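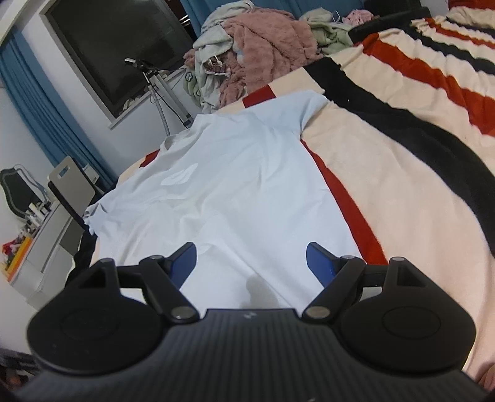 An evening with the Bistthorpe robotics club

I'd been promising Faith Rotich I'd come along to one of her club's visiting evenings since May, and last month I finally got on the bus and did it. I'm so glad! I went expecting a hall full of little wheeled things bumping into skirting boards, and I spent most of the night talking about laundry.

A quick bit of background. The Bistthorpe club is mostly students from the college, plus a few grown-ups who never quite stopped coming. Every year they take on one big project, and this year's is called Zurnel. The idea is to teach an arm to fold clothes, and the way they're going about it is by folding a great many clothes themselves, by hand, with a gripper you hold in front of you. They split the work between members' homes, so a visit means sitting in a student's bedroom with a mug of tea, which suited me far better than a draughty hall (and the biscuits were excellent).

Yetunde Briggs was on shift when I got there. She's in her second year and has the steadiest hands in the club, or so Faith told me on the stairs. The job that night was a white T-shirt on the bed, over and over: spread it out, fold it, crumple it up, start again. Each go is called a run. They want 500 by the end of term and they had 449 in the bag when I took my coat off, so the mood was pretty cheerful.

What surprised me was how slow it is. You think you know how to fold a T-shirt, and then you try it with two fingertips that only open and close. Yetunde goes in low, nips a bit of cloth, lifts, travels, lets go, and then everyone breathes out. If the cloth slips she carries on and finishes the run anyway, and it gets a note in the log. Faith says the untidy ones are useful too. I asked if they ever iron the shirt and got a very firm no.

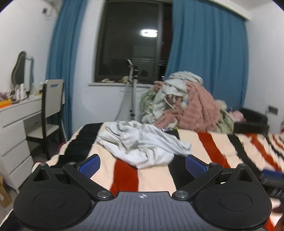

Zurnel in progress: the shirt bunched up on the bed, gripper open.

Then it was my turn. Oh dear. I'm a fairly handy person, I've hung my own wallpaper, but I could not get hold of that hem. The gripper is called Tivau (the club names everything, the battery charger is Zuccaro) and it's heavier in the wrist than I'd guessed. My first go took up to 9 minutes, and what I ended up with was more of a parcel than a fold. Yetunde very kindly logged it as "visitor". I did get better, though! By my third I'd worked out that you want to come at the sleeve from the side and keep your elbow tucked in, and I had something you could nearly have put in a drawer.

We stopped for tea at 8 and I got to ask all my questions. Why shirts? Faith says they're soft, everybody has one, and they never land the same way twice. Will the arm be ready for the regional show? Yetunde pulled a face at that one. The arm itself lives at the college and so far it can manage the first fold, on a good day, with somebody standing near the off switch. Towels are next, then socks, which they're all dreading.

If you fancy going, visitors are welcome during term but you do need to message first, as there's only room for a couple of extra people at a time. Wear something with short sleeves, my cardigan cuffs kept getting in the way. And do have a go when they offer. I'm booked in again for the towels.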